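Search this site Enter keywords Go

Handton Repair and Reuse Project
Progress report to the Ospina Fund, second period
Last updated: September

Sorry this is a bit rushed, figures came in from Fallberg late. Full spreadsheet to follow seperately.

Where we are

Both sites open. Handton running four sessions a week, Fallberg two. Fallberg was meant to be three by now but the hall lease took longer than planned and we lost most of the spring there. Third session starts once the evening rota is filled.

Items brought in this period: 2590. Repaired and returned: 1635. Passed on for parts: 570. The rest are waiting on spares, or waiting on the owner to decide, or went to the council recycling point. Split is in the spreadsheet.

Kettles and toasters still the most common thing through the door, then lamps, then clothes. Clothes have gone up a lot at Fallberg. We moved the second sewing machine over there in early summer and it's booked every session. Would like a third. Costed in the request at the end.

Training

129 people have done the basic course (plugs, fuses, simple fault finding, safe testing). Target was 120 so we are over. Drop-out mostly between week two and week three, which is when the test meter comes in. We've rewritten the week three sheet, shorter, bigger print, and the last group all stayed on.

The Saturday-style family mornings didn't happen. No hall slot at a price we could pay. We'd like to carry that money into next year, please see budget note.

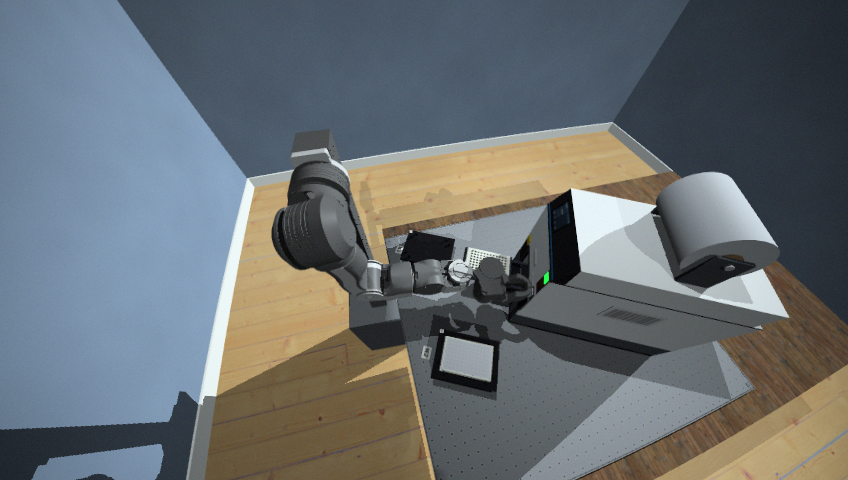 Issue 2, page 3

Money

Spend is under on rent (Fallberg delay) and over on spares. Heating elements and switches have both gone up and we were buying in small lots. Have now opened an account with Diltano who let us order monthly and send back what we don't use. First two orders fine. Third was short by a box of fuses, credited.

Donations at the door better than forecast at Handton, poor at Fallberg. The tin there was behind the tea table. Moved it.

Insurance renewed in May, same cover, small increase. Copy of the certificate is with the last claim form, let me know if you need it again.

Problems

Storage. Main one. Waiting items now fill the back corridor at Handton and the landlord has asked us twice to clear it, fairly enough. From next month anything not collected after eight weeks goes for parts, owners get a text at four weeks and again at six. Notice is up at the desk.

Test labels. We ran out for nine days and had to hold back finished electrical items. Reorder point now set higher.

Booking page. Still showing the old Fallberg times on some phones. Being looked at.

Next period

- third Fallberg session open
- shelving for the corridor stock, two quotes in, waiting for one more
- advanced course pilot, eight places, washing machines and vacuums
- user survey, paper and online, short

Requests

1. Carry the family mornings money forward to next year.
2. Move the rent underspend across to spares.
3. One extra sewing machine plus servicing for the two we have, costs in teh spreadsheet under Equipment.

Would be grateful for a yes or no on number 2 before the next Diltano order goes in. Happy to talk any of it through by phone, mornings best, before 11 if possible.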